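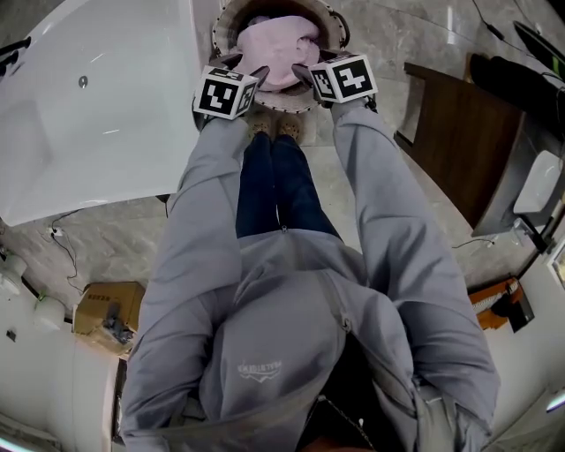 pink cloth, round metal container

Skoddale small business loan fund - who still owes?
Started by marrowfat

marrowfat, 7:12 am
Anyone read the council papers for August? Page 67. The start-up loan fund has 218 loans out and more than half havent made a payment this year. This was supposed to be a revolving fund. Money comes back, goes out to the next people. Nothing is coming back so nothing is going out. My sister in law applied in spring, still "pending funds".

tollgate_ed, 7:30 am
Read it. Half of those are under the old terms, 3 year grace period. They're not late. Report lumps them all together, bad table.

marrowfat, 7:41 am
Grace period ended for the first two rounds. It's in the footnote.

tollgate_ed, 7:58 am
First round yes. Second round got extended. Look at the minutes, not the footnote.

quillback, 8:20 am
Got one of these loans, round 2. Laundry and mending, tiny place. I pay every month and I've never once had a statement. Called the office twice. Got told Arader handles collections now, Arader says they only handle the big ones. So who is marking me as paid??
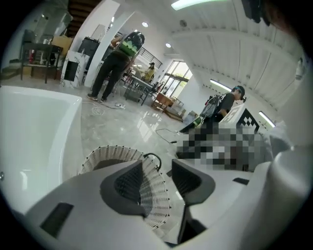
round white basket, ribbed rim

hobnail77, 8:44 am
Same. Payed mine off early and still got a reminder letter. Kept the bank slips thank god.

marrowfat, 9:05 am
OK so that's worse then. They don't know who paid. How do you put a default figure in a public report if you dont know who paid

tollgate_ed, 9:11 am
Which is what I was saying. The number is junk.

marrowfat, 9:13 am
You said nobody was late. Different thing.

pennywort, 10:26 am
Can't agree with going easy on this. Stöcker got the biggest loan in the fund, closed the shop inside a year, and is trading again under the name Fliltis. Same phone number. Zero repaid according to the annex. Small borrowers pay, the big ones wait it out.

tollgate_ed, 10:40 am
Annex says "under review", not zero. Careful.

pennywort, 10:47 am
Under review since last winter. Fine. Call it what you want

quillback, 11:15 am
Does anyone know who to actualy write to? Not the general inbox, tried that

hobnail77, 11:32 am
Nele Albers in the finance office. She answered me, took 2 weeks. Send copies of your slips, ask for a written balance.

quillback, 11:36 am
Thanks, doing it tonight

marrowfat, 12:03 pm
Anyone else in rounds 1 or 2 please post if your balance is wrong. Going to bring it up in public comment and want more than two cases. No names needed, just the round and whether you got a statement.

fencepost_lil, 12:50 pm
Round 1. No statement. Balance they gave me on the phone was higher than the original loan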